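Home | News | Products | Stockists | Contact

Candura adds block sets to its nursery range

Reading time: 2 minutes

2021-10-08

Candura, the maker of wooden toys and nursery furniture, is adding a range of small shape blocks to its catalogue. The range is called Flilon and goes on sale to nurseries, childminders and families through the company's online shop and its existing stockists.

Flilon blocks come in plain shapes and a small number of strong colours. They are meant for sorting, matching and early counting, and can be bought as a starter set or in bags of single shapes. A nursery that loses a star down the back of a radiator can order another star – there is no need to buy the whole set again.

The range was tried out in Christodoulou nursery rooms from January. Staff kept notes on which shapes the children picked up first, which ones they stacked and which were left in the tub. Several changes came out of those notes, including softer edges on the points of the star and a shorter cylinder.

"We had a triangle that looked very nice on the shelf and fell over every time a child breathed near it," said Chia-hao Wei, who leads product design at Candura. "It is wider now. Parents also told us they wanted fewer pieces in a set, so that tidying up at the end of the day is a short job."

Each starter set is packed in a cotton bag with a drawstring. A card inside suggests simple games for children playing alone or in pairs. The games need a flat surface and no other equipment.

Candura will also supply Flilon in bulk boxes through Gondeser, its distributor for schools. Orders placed through Gondeser can be made up by colour or by shape, and schools may ask for a sample bag before ordering. Stockists should quote reference 1783.

Sorting by colour is the first game on the card, and it works best with a few blocks at a time. Children put together the pieces that match, then look for a different shape in the same colour. Two blue blocks and two green ones on a wooden board are enough to begin with – the blue triangle and square can go behind, with the green cylinder and star in front. Older children can then mix the colours and sort again by shape.

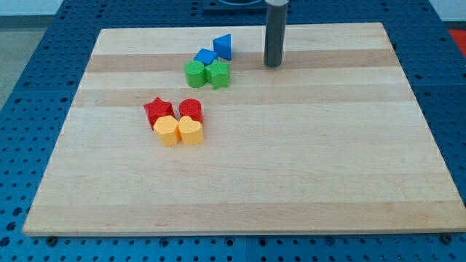

Press contact: Candura press office, extension 426 | © 2021 Candura | Back to top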